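Dakley Tabletop Picking Cell

Pre-configured arm, gripper and wrist camera for sorting, kitting and handling trials

Product group: Tabletop cells
Availability: Built to order
Sold by: Rultodier, equipment sales and planning

Overview

The Dakley cell is a single-arm picking station for small parts. It is sold to workshops, teaching labs and packing rooms that want to run handling work on a table before they commit floor space to a full line. The package covers the arm, a two-finger gripper, a camera for the wrist, the controller, cabling and the software license. The table is not included. Most buyers already have one that will do, and the planning notes further down say what it needs.

The cell is meant for objects that can be picked up between two fingers: blocks, balls, short cylinders, cups, small cartons, bagged hardware. It does not come with suction. Flat sheets, loose fabric and anything that has to be lifted from above with no side to hold should be discussed with sales before ordering.
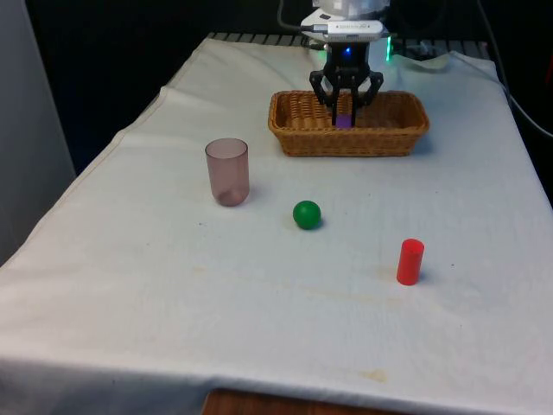 Two-finger gripper holding a purple block low inside a wicker basket.

Baskets, bins and trays

Container choice affects the budget more than most buyers expect. A shallow container with a wide opening lets the fingers go in at an angle. A deep, narrow bin forces a straight vertical approach and usually means longer fingers, which are a separate line on the quote. Woven baskets are fine to use, but the weave is uneven, and the floor height should be taught at several points instead of one.

If you plan to pick from the container and also place into it, say so on the order form. The two jobs use different clearance settings and we set both before shipping when we know about them. Changing them later is possible from the operator screen, but it takes most of a morning the first time.

Table surface

Any flat, stable surface will work. A plain cloth cover is a cheap way to cut glare from a polished top and keeps round objects from rolling as easily. Wrinkles are tolerated as long as the cloth doesn't bunch up where parts are set down. Fasten it underneath if you can. Small stains do not normally need attention, though a cloth with a strong pattern should be avoided.

What is in the package

Arm with mounting plate
Two-finger gripper with one set of standard fingers
Wrist camera and bracket
Controller and operator screen
Cable set, 3 meters
Emergency stop, wired
Software license for one cell
Printed setup guide
One remote setup session

Not included: table, containers, guarding, lighting, spare fingers, on-site installation.

Price and budgeting

Rental is 1,315 dollars a month, with a minimum term of three months. Rental covers the full package listed above and replacement of any part that fails in normal use. Worn finger pads are not covered.

For purchase, ask for a written quote. The price depends on the arm length and on whether you take the standard fingers or the long ones. A deposit of 4,000 dollars holds a build slot and is taken off the final invoice. The deposit is refundable until the build starts. We write to you before that date.

When you put together a budget, allow for these items as well:

Finger pads. They are sold in packs of 50. A teaching lab that runs the cell a few hours a day will get through a pack slowly. A packing room will not, and should order two with the cell.

Guarding. Whether you need it depends on your own risk assessment and local rules. Kaufmann panels fit the mounting plate without drilling. Other makes can be used with an adapter.

Lighting. The wrist camera works under ordinary ceiling lights. Strong sun from a side window causes trouble with glossy parts, and a blind is cheaper than a lamp.

Staff time. Plan for one person to be away from other duties during the first week. After that, a new object usually takes an afternoon to add, including the test picks.

Trial runs before you order

We recommend a handling trial for any buyer with mixed objects. You send us a box of samples and we run them at our bench or, if you already have a rental cell, you run them yourself with the trial sheet. The sheet asks for at least one object with flat sides, one round object and one that is partly see-through. Clear and tinted plastics are harder for the camera than solid colors, and it is better to find that out before the purchase order goes in.

Set out the objects with enough room between them for the open fingers. Leave the container in one position for the whole first run. Once that run is complete, move the container by a hand's width and repeat. The difference between the two runs tells you whether you can live with a loosely placed container or should budget for a fixed stop on the table.

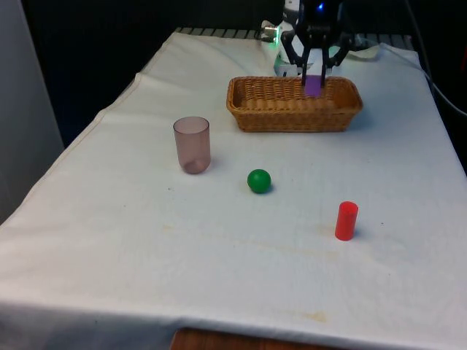 Nadja Hämmerli wrote in to say that the container stop should be on every first order. Her team left it off to save money, spent the second month of the rental taping the basket down every morning, and then bought the stop anyway. She would also have ordered the long fingers from the start.

We have added the stop to the order form as a tick box. It can be fitted later, but the arm has to be re-zeroed when it goes on.

Space and services

The table must stand firm with the arm at full reach. If it rocks when you lean on a corner, it needs bracing. Leave space behind the table for cables and keep them clear of the walkway. The arm cable should hang in a loose curve with no tension at any point of travel. Check this by moving the arm by hand to each corner of the table before switching on.

The controller runs from a standard wall outlet. Do not share the outlet with a compressor or a heat gun. A wired network connection is needed for the remote setup session and is useful afterward for updates, but the cell will run without one.

Software

The cell ships with the Jitent operator package. It stores object settings, container positions and a log of each pick. The license is tied to the controller, so a rental cell that is later purchased keeps its license and all saved objects. Moving saved objects between two cells is supported - both must be on the same software version.

Ordering and lead time

Send the order form with your container measurements and a list of objects. Ashraf Gaber handles quotes and rentals. Elfriede Lüthi handles trial runs and sample boxes. Orders placed in December are built after the new year, and rental cells are usually short at that time as well, so schools working to a spring start should reserve in the fall.

Returned rental cells are checked, fitted with new finger pads and sold at a reduced price when available. Ask for the current list. These carry the same support terms as a new cell - the only difference is cosmetic wear on the housing.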